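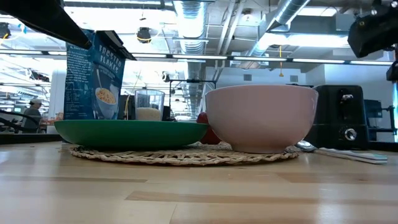
Unit 7: Teleoperated demonstrations, tabletop tasks

Reading: Durcombe lab manual, pages 205 to 211. Handout revised January 5, 2018.

A demonstration is one full run of the task, from the home pose back to the home pose. Record the joint positions, the gripper command and the camera streams on the same clock.

Two ways to collect:
Hand guiding. You hold the arm and move it. Keep your body out of the camera's view as far as you can.
Remote control. You drive the arm from the Kragh leader unit. Watch the table, then the screen.

Before each run, move the dishes a little. If the bowl always starts in the same spot, the policy learns the spot. Leave the other items on the table.

Move at a steady speed. Long pauses get copied too. If you miss a grasp, back off and try again, and mark the run "recovery" in the log.

The Nandon set has 445 runs. Use it for the homework, due in May.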